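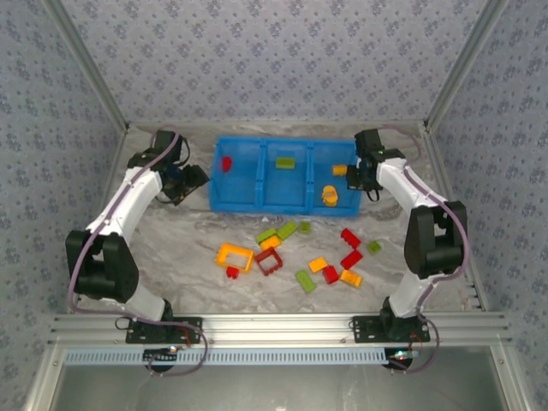
One parent from the Prodlow group wrote to us in August that her son puts away the blocks much faster when every colour has its own place, and she asked if we could say more on sorting.

Gladly. At Ornus we like a tray with three compartments: red, green and yellow, one for each. Let the child begin with a few blocks only.

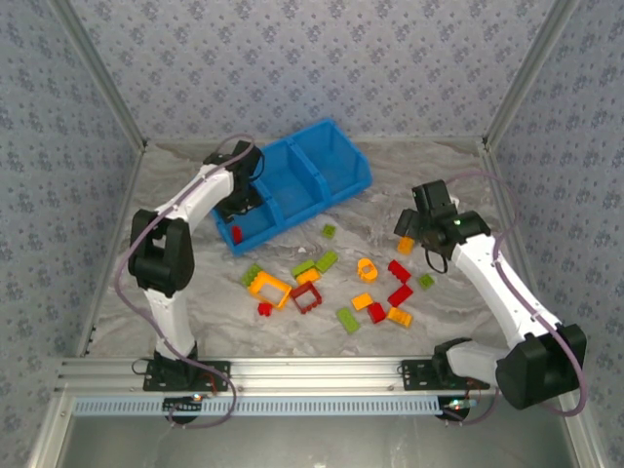 Later you can mix in other small toys and let the child decide where they belong. Our toy library has 143 sets to borrow, and the trays are on the shelf by the door. Please bring them back clean.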